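Grindumdale Community College
Introduction to Digital Photography
Week 4 handout: Metering and exposure compensation

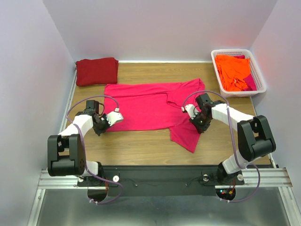 Figure 4.1 Bright pink T-shirt on a light wooden table, pale walls behind.

Reading before class: chapter 3 of the course book, plus your camera manual's section on metering. If you have lost the manual, most makers have a PDF on their support page.

1. What the meter does

The meter in your camera measures light reflected from the subject. It has no idea what the subject is. It assumes that whatever it is pointed at should come out as a middle tone and sets the exposure to match. For a lot of ordinary subjects this works well enough, as the light and dark parts average out.

It goes wrong when most of the picture is much lighter or much darker than a middle tone. Snow comes out grey. A black dog comes out grey too, with the grass around it washed out. In both cases the meter has done its job and you have to step in.

2. Metering modes

Names differ between makers, but nearly every camera has these:

Evaluative, matrix or multi-segment. The camera divides the view into zones and compares them. Many models give extra weight to the focus point. Leave it here for general use.

Centre-weighted. Reads the whole view but favours the middle. Predictable, and some people find it easier to correct because it behaves the same way every time.

Spot. Reads a very small area, usually a few per cent of the view. Useful for a performer under a stage light or the moon. Easy to get badly wrong if the spot lands on something very bright or dark, so check where it is before you shoot.

Remember to switch back from spot when you have finished. It is the most common cause of strange exposures in student work.

3. Stops

One stop is a doubling or halving of the light. Going from 1/125 to 1/250 is one stop less. Going from f/8 to f/5.6 is one stop more. ISO 200 to ISO 400 gives a picture one stop brighter at the same aperture and shutter speed. Most cameras move in thirds of a stop, so three clicks of the dial make a full stop.

4. Exposure compensation

Look for the button or dial marked +/–. Plus makes the picture lighter, minus makes it darker. Rough starting points:

Snow or white sand in sun: +1 to +2
White wall, pale clothing filling the view: +1
Grass, weathered timber, average skies: 0
Dark fur, black clothing filling the view: –1
Small bright subject on a black background: –1 to –2, or use spot

In aperture priority the camera makes the change with the shutter speed, so watch for blur when you dial in plus. In full manual with a fixed ISO, the dial usually does nothing to the exposure itself. You change the settings yourself until the scale reads where you want it.

5. Reading the histogram

The left side is shadow and the right side is highlight. A tall stack hard against the right edge means some areas may have lost all detail. Turn on the highlight warning as well. A lamp or the sun's reflection on chrome will always blink and can be ignored. A bride's dress should not.

A strong colour can clip in one channel while the overall brightness graph looks fine. Red flowers are the usual culprit. If your camera can show separate red, green and blue graphs, use them.

6. Practical work

Use one lens and one ISO for the whole exercise. Photograph a white towel, a grey or mid-toned one and a black one, each filling the view. Take each at 0, then at –1 and +1. Keep the light the same throughout – a window on an overcast day is fine.

Put the nine files in order and write a short note (90 words is plenty) on which setting came closest for each towel. Submit JPEGs straight from the camera with no editing.

Room 182 is open until 5 pm for anyone who needs a camera. The loan kit includes grey cards. Please return them flat in their sleeves.

Next week: white balance. Bring your towel files.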